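How to Start a Prayer Journal When You Have No Time

Quick version, typing this before work. You need a notebook and 7 minutes. Don't buy the fancy one. Mine is a Lullo, 46 pages, fits in a coat pocket.

1. Pick a spot. Same chair, same table, every morning. Phone in another room.

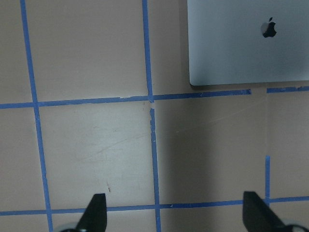

2. Date the page. Then one line of thanks. Just one. Coffee counts. So does a good night's sleep.

3. Read something short. A psalm, half a psalm. Copy out the phrase that sticks, dont study it. Studying is for later in the day.

4. Write the names. Who needs prayer today, first names only, a word or two next to each. "Surgery." "New job." Leave room on the right for coming back.

5. Color, if you like color. I use one for asks and another for answers. Makes flipping back so much quicker.

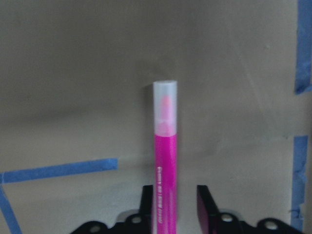
Pink marker, cap on.

6. Sit for a minute. No writing. Hard at first. If your mind runs off to the grocery list, put the groceries on the back page and come back.

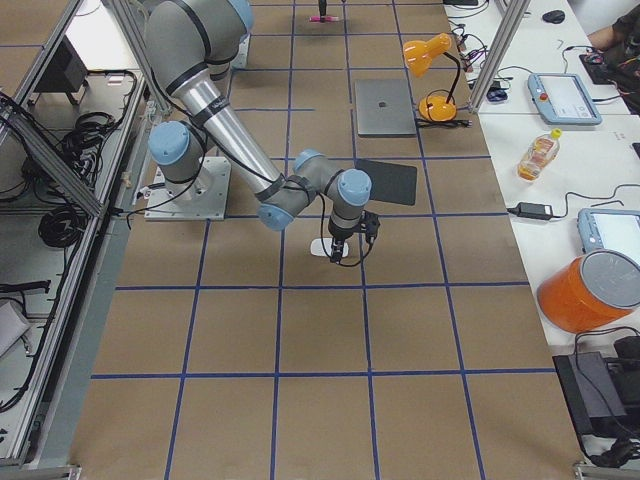

7. Close with one sentence. Amen is fine.

Missed a day? Skip it, don't fill it in. Missed all of April once, started again on the next clean page.

Once a month read the old pages and mark anything that got answered. Some won't be. Leave those open and keep praying teh ones you still can.

Full notebook goes in a shoebox. Start the next one the same morning.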